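Netell Zamance screwdriver set: three months of use

214 shares | 8 comments

The Zamance is a precision screwdriver set from Netell, sold for electronics and small household repairs. I have had mine since the summer and it has replaced the mixed drawer of drivers I used before.

The set comes in a hard case with a hinged lid. You get one main handle, an extension, a short flexible shaft and a tray of bits. The bits sit in a rubber strip that holds them well. It holds them a little too well when new, and I had to push the first few out from behind. After a week or so the rubber loosened up and I stopped noticing.

The handle is the best part. It is slim, with a cap that spins freely, so you can rest a finger on top and turn with your thumb. The grip does not get slippery. The magnet in the socket is strong enough to hold a bit upside down and will pick up a small case screw, but a longer screw tends to tip over before you get it to the hole.

I have used it on laptops, a doorbell, a pair of glasses and several old desktops.
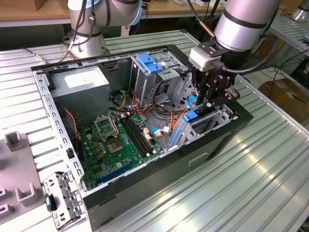
Sevim Keskin found the magnet weaker than I did, and wrote in a comment that she went back to her old Prorkberg driver for anything deep inside a case. She likes the Zamance bits better, though, and says they fit the Prorkberg handle without any play. I tried the same swap with a borrowed one and she is right about the fit.

Bit quality is good but not even. The Phillips bits still have sharp edges after a lot of use. The smallest flat bit twisted on a stuck battery cover in the first month. Netell sent a new one in 5 days and did not ask for the old one back.

The flexible shaft I could do without. It bends too easily under load and the bit walks off the screw. The extension is solid, and I leave it on the handle most of the time.

My other complaint is the labels. Sizes are printed on the tray in pale gray on black, and the bits themselves are marked so lightly that I need a lamp to read them. I put dots of nail polish on the ones I use most - red for Phillips, white for Torx.

Netell says a new version is coming in December with darker printing. If you can wait, I would. If you need a set now, this one does the job, and the case closes properly even when you put the bits back in the wrong order.

Was this review helpful? 3 comments hidden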